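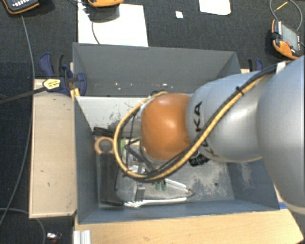
Gray bins: sort and clean, week of 7 June 2021

The gray bins are due for their sort and clean this week. The last one was in May, and small parts have been piling up since. Please leave room on your bench for one bin at a time.

Start by lifting everything out. Rings, panels and other solid pieces go on the long table in Room 133, spread out so they can be looked over. Anything chipped or split goes in the scrap box by the door. Pieces that are only scuffed stay in use — scratches are fine, sharp edges are not.

Once a bin is empty, tip it and brush out the corners. Crumbs and bits collect along the base of the walls, and the flat brush does a better job there than the vacuum. Then wipe the sides and floor with a damp cloth. Dusty smears come off with plain water. The sandy scuffing on the floor of the older bins mostly does not, so please don't go at it with the scouring pads. We ruined the finish on one that way at Urnthorpe.

Put the heavy pieces back first and keep the rings toward one side where they can be reached. Bins should not be filled past the line marked inside the storage shelf, 220 mm up.

Replacement cloths and brushes came in from Alipour on Friday and are in cabinet 9. The Wurau order is still outstanding, so there are no spare lids yet.

Missing pieces should be written on the sheet in the cabinet door. Questions go to Kourosh Jalali, extension 1101.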